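Old Books at My Place: Your Questions

I run a little second-hand book stall in Estevton and I get the same questions every January, so I've finally typed up some answers.

Do you buy whole boxes?
Yes, up to 10 books at a time. Paperbacks are fine, but I do love a hardcover!

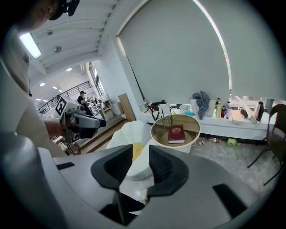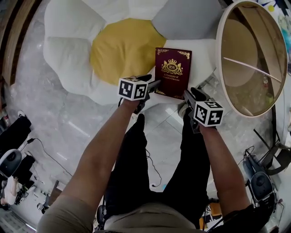 How should I store the old ones?
A reader in Skivstead wrote that her garage shelves had left everything smelling of mould, and that moving the lot to the hall cupboard with a bit of bicarb had fixed most of it in 3 weeks. I'd do the same — keep them upright, out of the sun, and away from the kettle.

Is a gold crest on the cover worth anything?
Usually not much, sorry. Plenty of classics collections were done up fancy for the lounge room. Check the title page before you get your hopes up (a customer from Vutville once brought me a real 1821, lovely colour too).

Do you post?
Only within the state, and you pay the postage.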